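Forum > Home & Kitchen > Sauces, Condiments & Pantry

Thread: Does fish sauce go in the fridge or not? Settle this for my household

uyenq_cooks
OK so my husband and I have been having the same argument since October and I need outside opinions. I grew up with fish sauce living on the counter year round. His mom kept hers in the fridge door next to the ketchup. He moved ours into the fridge, I moved it back, he moved it again, and now we have one bottle in each place like a couple of children.

The label says "store in a cool place" which helps exactly no one. We go through a bottle of Khúc maybe every two months, so it's not like it's sitting there for years. What do you all do?

brinyboy
Counter. It's salt and fish. It was invented so people could keep fish without a fridge!

marlowe_k
Fridge for me, sorry. It won't make you sick on the counter but it does get darker and a bit harsher after a while. I opened two bottles of the same brand on the same day once and kept one in each spot, and by the end I could tell them apart with my eyes closed. If you finish one in a month, whatever, do what you like.

uyenq_cooks
Do not let my husband see this post.

Tin Lid Terry
While we're at it can we talk about soy? I always kept soy out and then a guy at work told me it goes stale once it's opened. Now I'm second guessing the whole shelf. My wife's answer is to buy smaller bottles but the big ones are so much cheaper.

thinh_than
Thịnh here, I cooked in restaurants for a long time before my knees gave out, so here's how I do it at home, take it or leave it.

Anything I reach for every single day stays out. Soy, fish sauce, vinegar, the hot stuff. I keep them on a little wire rack on the counter because if they're behind a door I forget I own them and buy another one (ask me how many bottles of rice vinegar I had when we moved).

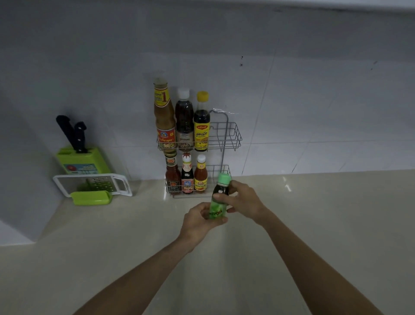
Anything with fruit or garlic or egg in it goes in the fridge the minute it's opened, no discussion. Same with oyster sauce, that one will grow fur on you. Hoisin too. Sesame oil I keep in a cupboard away from the stove and I buy it small, once it goes off it tastes like crayons and you've ruined dinner.

For the soy question, if the bottle's gone in a couple of months, leave it out. If you're the type to use it twice a year for takeout dumplings, put it in the fridge.

Tin Lid Terry
Crayons!! That is exactly what mine tastes like. I thought that was just sesame oil.

thinh_than
Oh no. Throw it out, Terry.

marlowe_k
Agree with most of that but I'd push back on hot sauce staying out. The vinegar ones, fine. The fermented ones keep working after you open them. I had a jar of Londarero that hissed at me when I unscrewed it and I'm still finding red dots on the ceiling.

brinyboy
That's a feature. Londarero is better after it's been out a few weeks. It gets funky.

marlowe_k
It gets on the ceiling is what it gets.

gran_of_4
I'm 711 feet from the nearest neighbor and a long drive from the store, so I buy in bulk and everything opened goes in the old second fridge in the garage. It's a Skasberg, older than my youngest, and it runs a little warm, perfect for sauces. I label the lids with masking tape and the month I opened them. My daughter laughs at me and then calls to ask if her mustard is still good.

Tin Lid Terry
How do you know it's 711 feet

gran_of_4
Fence dispute. Long story.

uyenq_cooks
The masking tape idea is great, I'm stealing it. Thịnh, do you not worry about light? Our counter gets a ton of afternoon sun and that was my husband's one half decent argument.

thinh_than
Sun is a fair point, give him that one. Mine are along a wall that doesn't get direct sun. If yours bakes all afternoon I'd move the bottles or put the clear glass ones in a cupboard. Heat's worse than light in my opinion, so next to the stove is the worst spot in the kitchen and it's where everybody puts them.

brinyboy
Mine are next to the stove.

marlowe_k
Of course they are.

uyenq_cooks
Update, 29th November. We have a treaty. One bottle of fish sauce, on the counter, on the shady side, and if it's still there after two months it goes in the fridge. He also gets the whole top door shelf for that sweet Prarnska mustard he puts on everything, which I will not be discussing. Thanks everybody.

Tin Lid Terry
Wait, does mustard need the fridge?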